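The trade commissioner's office in Mosmont is above a shoe repairer, and the stairs are steep enough that delegations tend to arrive quiet. She has held the post for 13 years, under three ministers, and asks to be identified by her job alone. "My name has been misspelled in two official languages," she says. "I'd like to rest it."

We are here to talk about the fisheries agreement with Drulumeo, initialled in August and already being described by both capitals as historic. The commissioner pours the tea and lets the word go by.

"It's 40 pages," she says. "The old one was 38. I suppose that's history."

What the agreement does is let vessels from either side land their catch at the other's ports without a second inspection. What it leaves alone is the line on the water between them, which has been in dispute for longer than most of the negotiators have been alive. Was that a failure?

"It was a condition. They wouldn't come if we raised it and we wouldn't come if they raised it, so we had complete agreement before anyone sat down."

The talks were held at Nesitside, in a hotel chosen because neither government had ever stayed there. The first morning went to the shape of the table. The second went to the name of the strait, which each side calls something different. In the final text it appears as "the waters concerned".

"I'm quite proud of that," she says. "You could put it in a hymn."

She is less cheerful about the joint communiqué, which promises to "deepen dialogue across all relevant channels". Asked to name a channel, she looks out the window for a bit.

"There's a phone," she says. "It does ring."

Critics at home say the government gave away too much, and the harbour towns have been loudest. Their petition carried 1,717 signatures by the time it reached her desk. She read all of it, she says, including the comments, several of which were about parking.

"They're not wrong to be nervous. If you've fished out of one harbour all your life and a foreign boat ties up in front of you, a clause about reciprocal access isn't much comfort. I'd be on the wharf yelling too. I have the voice for it." 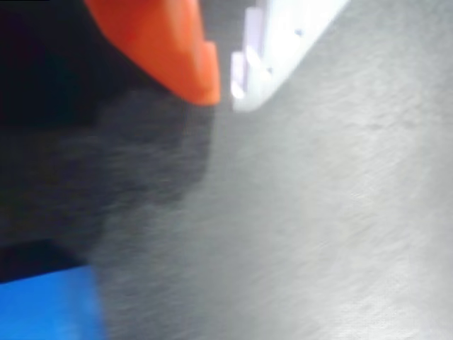 ## "Ask me when the herring come in"

The harder test is ratification. Drulumeo's parliament takes up the text first, and its opposition has promised to read every line aloud, with the annexes. The commissioner considers this a generous offer.

"Annex C is all net sizes. I wrote a good deal of it. I'd like to hear it done properly."

And if they vote it down? She says the old agreement keeps running until it's replaced, so the boats would go out the next morning and be inspected twice, as they are now. Her own department would call it a setback. She would call it a return trip to Nesitside, where the hotel does a decent chowder and the heating works on one side of the corridor.

"We had the cold side," she says. "That's in my report. Under concessions."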